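Ink marks on pale worktops

Stamp ink is either water-based or oil-based, and the two need different treatment. Check the pad label first. Test any cleaner on a hidden corner and leave it for 17 minutes.
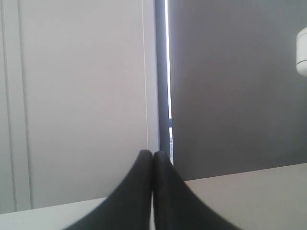
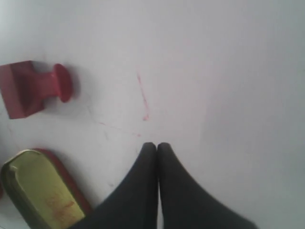

Water-based ink: warm water, a drop of washing-up liquid, soft cloth. Work from the outside of the mark inwards. Change the cloth face often.

Oil-based ink: surgical spirit on cotton wool, dabbed. Do not flood joints or edges. Rinse and dry.

Avoid scouring powder on matt finishes. If sanding is allowed, finish with 1,000 grit, used damp.

Erasto Kariuki, 22 Jun 2018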